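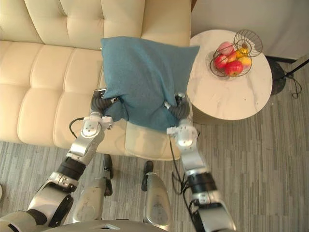
Two grippers take hold of a blue cushion on the show-flat sofa at Drodeo.

The cushion is the third job on the morning's list at Drodeo, after the door handle and the tea towel. Visitors stand behind a strip of yellow tape and most of them go quiet when the arms start to move.

Drodeo opens its workshop outside Aasen twice a year. In January it let in 50 people, in two groups, and showed them a robot called Jalow doing the sort of tidying most of us put off until Sunday evening. The building used to store garden furniture. Part of it is now fitted out as a flat, with a cream sofa, a marble-topped side table and a basket of fruit.

Jalow has two arms, two legs and a gripper at the end of each arm, with ribbed fingers that curl around what they hold. Cushions are harder than they look, according to the engineer giving the tour. A box keeps its shape when you lift it. A cushion sags, and the corner you were aiming for is somewhere else by the time you get there.

The team has logged 2,755 attempts at the cushion since last spring. In the latest set of 300, the robot put it where it was meant to go 89 per cent of the time. The rest mostly ended up on the floor.

Questions from the tape were practical. One man wanted to know about stairs – not yet, he was told. A woman who works in a care home asked how loud it was, and whether it could be stopped by someone with poor grip. There is a large red button for that, and she was invited to press it.

Drodeo does not sell Jalow and would not give a price. A trial is planned with Clestetti, a housing company that lets furnished flats and spends a good deal on getting them ready between tenants.

The second group went in at two o'clock, and the list began again with the door handle.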